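The Butterfly Corner

Hi, and welcome to the wallpaper page! So many of you asked about the butterfly corner after my last post that I figured it deserved its own little gallery. I'm Nhyira Asante, I live in Galteddale, and I have a weakness for patterned paper that my family stopped arguing with years ago.

It all started with a roll ends sale at Saxena in December. I went in for a tin of white paint (still haven't bought it) and came out with pink paper covered in big butterflies and moths. I carried it home on the bus, grinning like a fool, with no idea where it would go.

Click on anything to see it bigger. If it doesn't get bigger, try again in a minute, this site has its moods.

The paper

Pink, very pink, and the butterflies are large! Orange, magenta, purple, with dark plum outlines. I was worried it would be too much on three sides and I'd end up peeling it all off again, but I love it. I'd put it up in a whole hallway if I had one.

The mat

White with black line drawings: birds, flowers, leaves and some more butterflies. My sister thinks you shouldn't put a pattern next to a pattern. I think with one in color and one in plain black and white you can get away with nearly anything. I went back and forth between this one and a plain gray for so long that the girl at the Podeck counter started greeting me by name.

The plant

I'm so pleased with this combination. There are heart-shaped leaves in the brightest chartreuse, patterned ones in green and white, and pale blue-purple flowers down low. It's in a see-through vase, yellowish green, and I like how that picks up the chartreuse. I tried a terracotta pot first and it looked heavy against the pink.

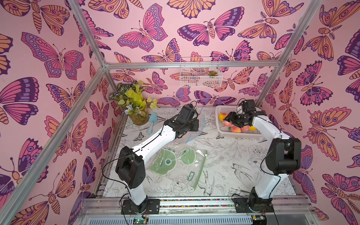 I do move things around a lot, so if you visit twice you'll probably find the fruit where the plant was and the plant on the windowsill. My rule is to live with an arrangement for 2 days before I decide I hate it. Some of them I hate by lunchtime.

The fruit basket

Peaches and oranges in a white plastic basket. I had a wicker one before this, and it shed little bits everywhere, so plastic it is. The peaches are the stars, all pink and yellow, and next to that wallpaper they look like I picked them to match (I did, I stood in the shop turning them over like a crazy person). If you're trying this at home, lemons would be pretty too.

The trowel

Light blue, and probably the thing I get the most messages about. It's from Donum, the garden place past the bridge, and it lives beside the vase when I'm not using it. I know, I know, a tool belongs in the shed. But look at that blue with the pale flowers!

A few odds and ends

The gallery counter says 831 of you have been by, which makes me a bit dizzy. For anyone wanting the paper, I had 30 inches left on the last roll and I've already promised it to my neighbor for lining a drawer, sorry! Saxena had more the last time I was in, but the pink goes fast. They do a green version as well, with the same moths, and I'm trying very hard not to think about it.

More pictures when the peaches are gone and I've found something else to put in the basket. Plums, maybe.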